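Subject: Re: [peer-support] July facilitator course - places and fees
From: Khrystyna Koval
Date: 23/01/2026

Rostyslav Didenko wrote:
> Is the listening skills course in July open to people who did the
> short version at Drasis, or do they have to start over? Also, two of
> my group asked if the fee can be paid in parts. I couldn't find
> either answer on the sign-up page.
> Rostyslav

Rostyslav,

Yes to both, with conditions.

Anyone who finished the short version can join from the second module. They need to send me the attendance slip before they sign up. If they lost it, Joelle Sfeir has the old lists and can write a replacement, but she is only in the Wirov office in the mornings, so allow a few days.

The fee can be split into two payments. The first holds the place and the second is due before module three. Please don't send cash with other people - we had a mix-up last year and it took weeks to sort out.

We have 40 places. 10 of those are held for people who already run a group and have never had any training. Once they are gone I will start a waiting list. 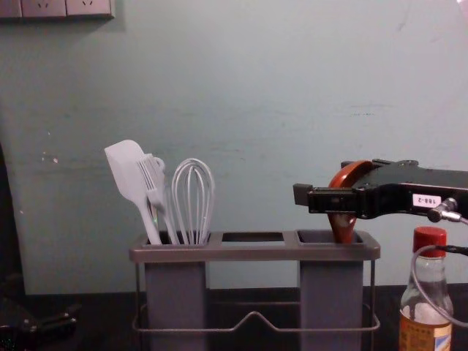 The course does not qualify anyone to give counseling. It covers listening, keeping notes private, and when to pass someone on to a doctor or the crisis line. Yaroslav Zakharchenko is teaching the part on grief again, and he has asked people to read the first two chapters of the handbook before they come.

I still need a second person for the sign-in desk on the first morning. Write to me off list if you can do it.

Khrystyna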